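Soft items on the bench: fingers closed or open on approach?
Filalness forum > Cells and Grippers > Working rules
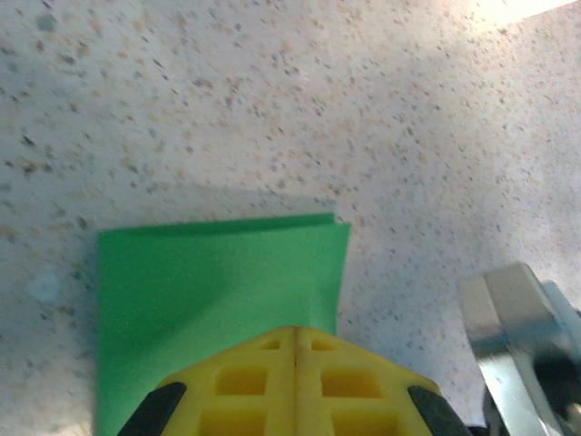 Re: closed or open on approach

benchrat_503
We're rewriting our rules for sheet goods (felt, foam, paper, thin cloth). The draft says fingers stay closed until the gripper is over the sheet, then open, descend, pinch. The old Kerkska sheet said open before you leave home position. Which do people use?

tolliver-k
Closed. Open fingers catch a folded corner on the way in and you've moved the item before you've started. We also put a 4 second pause before the descent so the operator can stop it.

Usham_line2
Disagree. Opening over the sheet is one more motion close to the surface. We open at safe height and come straight down. If the corner gets caught, your approach path is too low. Fix the path.

tolliver-k
On a fixed cell, fine. Ours are on shared counters and there is hardware close by on one side. Closed is narrower.

Usham_line2
Then the rule should say "closed where side clearance is limited". Don't make it general.

mopboard
Whichever you pick, write down the surface. Speckled counters gave our vision setup trouble with edges until we changed the lighting. A bright green sheet is easy, an off-white one wasn't. Our rule now is to check for glare before the first run and again after lunch.

benchrat_503
Good point, adding it. What about folded corners? Flatten by hand first or leave them?

mopboard
Leave them if the job is supposed to handle folds. Otherwise flatten with the arm stopped, and log it.

Usham_line2
Agree with that one. Stopped means stopped, not paused. The Czerwiński checklist we use has it as step 2.

benchrat_503
OK. Changing the draft to closed where side clearance is limited, open at safe height everywhere else. Will post the new version Friday.

tolliver-k
I'd still keep the pause in both cases.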